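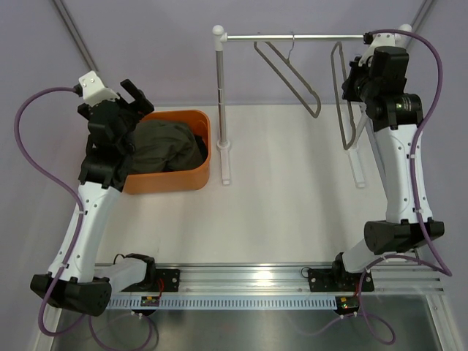

1/ Hanging up from a bin

A thread on getting clothes out of a bin and onto a small rack. Several of you asked after the April one on folding. I've put these in the order I do them.

2/ The set-up is an orange bin on the left, a garment rack to the right of it, and a white surface under both. Two grey hangers on the rack. The bin has an olive-grey cloth in it, with a piece of black material tucked down the right-hand side.

3/ I'm right-handed and I still keep the bin on the left. I pick up with the left, find the collar or waistband with the right, and the hanger is already on that side. If you prefer it the other way, move both things over. Don't put the bin in front of the rack or you'll be leaning over it all afternoon.

4/ Bins. I used a Donel canvas one for years. The sides fell in whenever it was half empty and the rim caught on buttons. Go for something with stiff sides and a smooth rim. Rounded corners are good too, socks get stuck in square ones.

5/ Don't fill it to the top and press down. Things folded in the morning come out with hard creases by the evening. One thick item will fill most of a small bin anyway. Start a second bin before you start squashing.

6/ Small dark things go down the side where you can see them. If they go in the middle they get wrapped up in whatever is on top, and then you shake out a jumper and a pair of tights lands behind the radiator.

7/ The rack. Mine came from Lelham and the box says 618 mm for the rail. It's meant for a table. A full-height rail is better if you have the floor for it, but I work standing up and I don't like bending to a low one or reaching to a high one.

8/ Check the feet before you load it. Long feet that run forward along the table are steadier than round ones. Push the post down into each foot until it stops. Tetsuya Yokoyama borrowed mine for a school play and brought it back with one foot on backwards, and it leaned for a week before I noticed.

9/ Shiny metal rails let the hooks slide. That's handy for making space and annoying when everything drifts to one end. I put a rubber band on the rail on either side of anything heavy. Hair bobbles do the same job.

10/ Hangers. Only put out the ones you need for the next few things. When I had the whole lot on the rail I spent more time untangling hooks than hanging clothes. The rest live in a box under the table, and yes, it is the box of 144 I bought by mistake. Still going.

11/ The actual hanging, for a T-shirt:
Lift it out of the bin by whatever you can get hold of.
Shake it once, away from the rack.
Find the two shoulders.
Hanger in from the bottom hem, never through the neck.
Straighten the shoulder seams, hook on the rail, next.

12/ For anything with buttons, do up the top one before it goes on the rail. For anything heavy or knitted, fold it over the bar or leave it flat. Kazuhiro Sakamoto lost the shape of a good cardigan on one of my hangers and has mentioned it several times.

13/ I leave a hand's width between things. On my rail that means 7 shirts, or 8 if they're thin ones. After that they press against each other and I may as well have left them in the bin. Take the full lot to the wardrobe, bring the empty hangers back, carry on.

14/ Someone asked whether to sort before or after folding. I sort at the bin. Mine to hang, mine to put in drawers, everybody else's. Three piles on the table is too many for me, so the drawer things go straight back into a second bin.

15/ Cleaning. Wipe the rail before anything pale goes on it. Wipe the table too. I use a damp cloth and then a dry one. The Dogar spray is fine on plastic but it left marks on my old rail and they didn't come off.

16/ I haven't tried the Flelness clip hangers, so I can't tell you if they hold skirts properly. If you have some, reply with what you hang on them and whether they leave dents in the waistband.

17/ Trousers will get their own thread. I fold mine along the crease and over the bar, and I know half of you hang them from the hem. Send me your reasons and I'll put the better ones in.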